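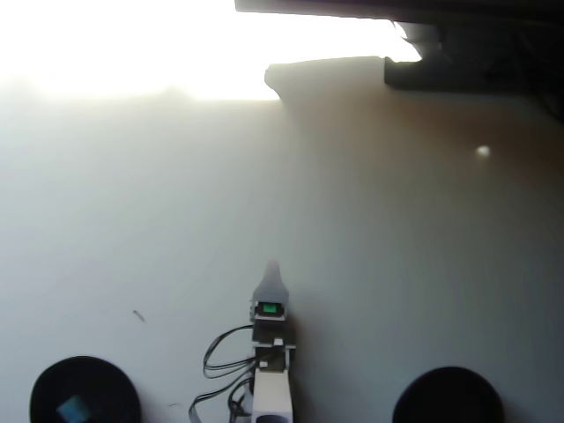

Clearing off the big table, or how I spent my Friday

If you read last month's newsletter you'll remember I promised a piece on sharpening scissors. It's coming, I swear, probably in August. This month I got sidetracked by my own work table, and since several of you wrote in after the spring open house to ask how I keep a white top looking decent in a sewing room (ha!), I figured I'd tell you what I do and where I've gone wrong.

First, some history. I bought the table secondhand when the alterations shop over in Bramow closed. It cost me $220 and a very sweaty afternoon getting it up the back steps. For years before that I'd been cutting on the dining room table, on top of a folded bedspread, with pins going everywhere, and my family was very patient about finding them in their socks. So a real table of my own felt like winning something. It's 54 inches across, and I can lay out a full width of quilting cotton, selvage to selvage, without any of it hanging off and dragging the rest crooked.

The trouble with a big pale surface is that it collects. Mine had the pattern pieces from the blue jumper, two jars of buttons I was "sorting," a library book, a mug, the other mug, and a stack of fat quarters I bought at the Ostton fabric fair and hadn't washed yet. I'd been working in a patch the size of a place mat and wondering why my collars kept coming out uneven.

So on Friday I took everything off. I mean everything, down to the last pin. I put it all on the bed in the spare room, which meant I had to finish before bedtime or sleep on buttons. Then I washed the top with warm water and a drop of dish soap, wiped it again with plain water and dried it with an old bath towel. That last part matters more than I used to think! If you let it air dry you get streaks, and you'll see every one of them when the sun comes in low.

Chalk comes right up with the soap. Washable marker mostly does. The blue pen that disappears with water does too, but please don't iron anywhere near it first (ask me about my ironing mat sometime). Fusible web is the stubborn one. I had a spot from last winter's stockings that I'd picked at with my fingernail off and on for months, and what finally worked was a hair dryer on low and the edge of an old gift card. Go slowly. I've also tried rubbing alcohol on a cotton ball for adhesive, and it's fine on my table, but I'd test it on the underside of yours before you go at the middle.

What I won't use anymore is the scrubby side of the sponge. I did that the first year and dulled a spot near the corner, and now that spot grabs dirt faster than the rest. Same goes for the powdered cleansers. My mother would have used them on the cat if it had held still, but they're too rough for this.

A word about light, since a few of you asked about that as well. I love having my table by the window and I wouldn't move it for anything, but a pale top in full sun will bounce the glare straight up at you. If I'm trying to match dark thread to dark cloth in the morning I end up squinting like I'm at the beach. I've started doing my cutting early and saving handwork for after lunch, when it's softer on that side of the house. A thin curtain helps. So does laying a piece of gray flannel down under whatever you're working on, and the flannel keeps slippery linings from sliding around too, so you get two for one there.

Now, what went back on the table: the cutting mat, my shears, and the pincushion. That makes 3 things and I'm holding myself to it. The buttons are in the closet, still unsorted. The fat quarters are washed (finally) and folded over the back of a chair, and the blue jumper has its own bag with the pattern inside, so there's a chance somebody will get to wear it before she outgrows it.

I cut out a whole skirt on Saturday morning in 25 minutes, and I'm including the time I spent looking for my glasses.

A couple of quick notes before I go. The remnant swap is on again this month, same place, so bring whatever's been sitting in your closet and try to go home with less than you came with. I never manage it. I have most of a bolt of the Molard linen in oatmeal that I'm ready to part with, and if anyone has wide black elastic I'd be glad to trade for it. And if you've got a better trick than mine for fusible web, write and tell me and I'll put it in the next one.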